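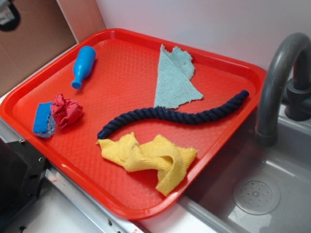
A Bovach começou numa garagem, com uma máquina de costura emprestada e muita vontade de fazer brinquedos para cães que durassem mais do que uma tarde! Hoje temos oficina própria, mas a nossa parte preferida continua a ser a bancada do lava-loiça, onde tudo passa antes de ser aprovado: a corda torcida azul-marinho, os panos turcos azul-claro e amarelo, a esponja, tudo junto no tabuleiro vermelho-alaranjado de fundo texturado. Esfregamos, torcemos, puxamos, e depois voltamos ao princípio.

Quem nos pôs a lavar brinquedos com tanto empenho foi a Randi Kvam, que fundou a casa e ainda hoje escolhe cada rolo de corda. A primeira coleção chamava-se Henetti e tinha 2 modelos (um deles, confessamos, bastante feio). A coleção atual, a Farness, já vai em 40, e adoramos cada um deles.

Só em agosto passado saíram da oficina 1.409 encomendas, o nosso melhor mês de sempre! Trabalhamos com cerca de 392 lojas de bairro e clínicas veterinárias, e gostamos de conhecer as pessoas que estão do outro lado do balcão.

Aceitamos brinquedos roídos para arranjo: mande-os lavados, se puder, e diga-nos o nome do cão, que vai escrito na etiqueta quando o brinquedo regressa a casa. As visitas à oficina são gratuitas, com marcação por telefone ou por correio eletrónico, e os cães entram sempre primeiro.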